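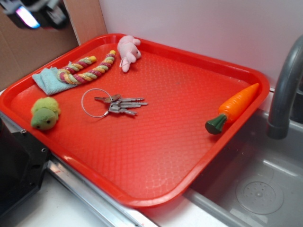
Joonas Valtonen
3 Jan 2022

New year, new dog budget. I set it at 300 for January. It's the third and I have 109 left.

The vet in Stosham says he's "a little solid." He said it to me, but the dog looked away first.

So now it's the diet kibble, six bucks more a bag, and he eats it like he's doing me a favor.

Bought him a rope toy as well. He carried it to the neighbor's yard and came home with her slipper. I guess that's a trade.

Resolution was two walks a day. We're averaging one walk and one long discussion by the door.

My sister says get a cat. My sister's cat has a dentist.

Anyway, he's asleep on my coat and I was supposed to leave at noon.

Search posts
Enter keyword

Recent
Things my dog has barked at since August
The bath, part two
Is 900 too much for a fence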